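Thread: Printed user manuals – keep them or scan them?

Paper and Filing board

atalpur
Posted December 23, 2024

I'm clearing out the den before January and the worst part is the manuals. We have two file drawers of them, going back to the house we had in Pridinville. Furnace, dishwasher, three vacuum cleaners we no longer own, a bread machine my brother took. My wife wants all of it in the recycling. I'd like to keep the ones for things that are bolted to the house and scan the rest. What do other people do?

Atif Talpur

gluebinder
Reply

Keep anything with a wiring diagram. The downloads for our old Hellström range left out the last pages, and those were the ones the repair guy wanted. Everything else I toss when the item leaves the house.

marlow_k
Reply

I scanned all of mine two winters ago and I would not do it again. It came to 1,093 pages and I have opened maybe four of the files. The manufacturers put most of this stuff online. Search the model number, save the PDF, done. You don't need to feed the paper through a scanner yourself.

gluebinder
Reply

They put it online until they don't. Try finding anything for a Prudari humidifier now. The site is gone.

marlow_k
Reply

Then scan that one. I'm talking about the other ninety percent.

eniko_v
Reply

I worked in a school library for 25 years and did a lot of repair on cheap paperbound stuff, so a few notes on the paper side.

Most manuals are either stapled through the fold or glued at the spine. The stapled ones last a long time if the drawer is dry. The glued ones give out first, and the thick ones are worse than the thin ones. Store them flat. If you stand them up in a half-empty drawer they slump, the pages go wavy, and after that they never close right.
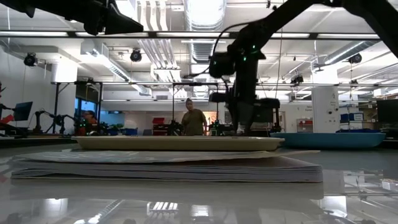 Is it worth cutting the spine off a glued manual to scan it?
If it's more than 60 pages and you don't care about keeping the paper copy, cut it. For anything shorter, a flatbed or a phone is fast enough and you still have the booklet afterward.

I get asked that one a lot, so I'm putting it here before somebody does. Use a steel ruler and a fresh blade, take off a quarter inch, and go in several light passes. A copy shop will do it for a couple of dollars if you don't want to.

Enikő Virág

marlow_k
Reply

A quarter inch is too much. Some of these are printed with almost no inside margin and you'll lose the first letter of every line. I take off an eighth.

eniko_v
Reply

An eighth leaves glue on some of them, and glue on scanner rollers is a bad afternoon. Check the margin first, then decide. I'd still start at a quarter on most.

tworooms
Reply

I don't scan or file. Each manual goes in a zip bag taped inside the cabinet nearest the appliance. Water heater manual is on the wall by the water heater. When we sell, they stay with the house.

gluebinder
Reply

Same here for the furnace, but I'd keep it off the furnace itself. Mine was taped to the side panel and the tape baked on.

atalpur
Reply

Thanks, all. I sorted one drawer tonight. Anything built in goes in a folder, flat, and I pulled the wiring diagrams like gluebinder said. The vacuum manuals are out. I found a thick Illent sewing machine book that is glued and already shedding pages – would you cut that one, Enikő? My wife still uses the machine.

eniko_v
Reply

Leave it whole if she uses it. Tip the loose pages back in with a thin line of PVA along the inside edge, wax paper on both sides, and a couple of heavy books on top overnight. Don't use tape. It yellows and then it pulls the print off.

tworooms
Reply

Does a glue stick work for that? I have three loose pages in a cookbook.

eniko_v
Reply

It'll hold for a few months. PVA is better, and a small bottle will do a lot of books.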